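Search this site Enter keywords Go

Sharing a River: What the Sorkerham Basin Talks Can Teach Us
Speaker notes, Nicanor Lucero
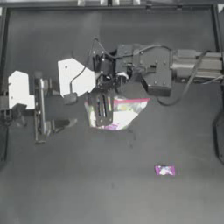

Parveen Bhuiyan wrote to me after the last version of this talk that I had made the negotiations sound far too friendly, and that for the first two years the delegations couldn't even agree on what to call the river. She's right, and I've moved that part up to the start.

OPENING (keep it short)

Two names for one river. Upstream it's the Mondal, downstream it's the Fekance. The first joint paper used both, with a slash, and then there was a fight over which went before the slash! They settled it by swapping the order on every other page. Let people laugh, then say: this was the first thing the two sides ever agreed on in writing, and I love it.

WHY REGIONAL COOPERATION ON WATER

Ask for a show of hands: who lives in a place that gets its water from across a border? Wait. Usually more than people expect.

Main point: foreign ministries tend to think about rivers once a decade, when there's a flood or a dam. The people who run the pumps think about them every morning. The Sorkerham talks got moving when those people were let into the room.

THE DISTON MEETING

Slow down for this part, it's the heart of the talk.

Diston is a small border town with one decent hotel. Both delegations ended up in it — the upstream side on the second floor, the downstream side on the third, everyone at the same breakfast. Kipchumba Mwakyusa chaired. He banned opening statements. Each side had 15 minutes to say what it needed in a dry year, in liters and dates, and then the engineers talked while the diplomats listened.

What came out of it was a draft with 5 articles:
- shared gauge readings, published daily
- notice before any large release
- a dry-year formula
- a joint office with a rotating head
- a way to bring complaints without going through capitals

Read the fourth one aloud. The rotating head was the hardest to get and it has worked beautifully so far.

(Cut if short on time: the story of the interpreters and the word "surplus.")

WHAT THE JOINT OFFICE DOES

It has handled 1,885 notices between the two sides. Most are dull. A gate is being repaired, a gauge is offline, expect higher water tomorrow. I get excited about the dull ones! They're what trust looks like between two governments that used to send each other protest letters.

Mention Ashraful Seneviratne's study of the complaints process here. He read the first 100 complaints and found that most were closed by a phone call. Give him full credit, and point people to his chapter on the farm districts.

WHERE IT'S STILL WEAK

Be fair about this. Groundwater isn't covered at all. The budget is renewed one year at a time, so the office can't hire properly. And the third country in the basin still only sends an observer.

LIKELY QUESTIONS

Could it work in a basin with an active conflict? Parts of it. Start with the gauges.

Did outside donors drive it? They paid for the hotel. The draft came from the delegations.

Karthik Uddin is moderating and wants to close with the students, so stop on time.

Last updated: 2023-05-31

Related items
Who Chairs the Chair? Rotating Posts in Regional Bodies
Flood Warnings Across Borders: A Reading List
Panel Notes: Small Towns as Meeting Places
June Lecture Series: Program and Rooms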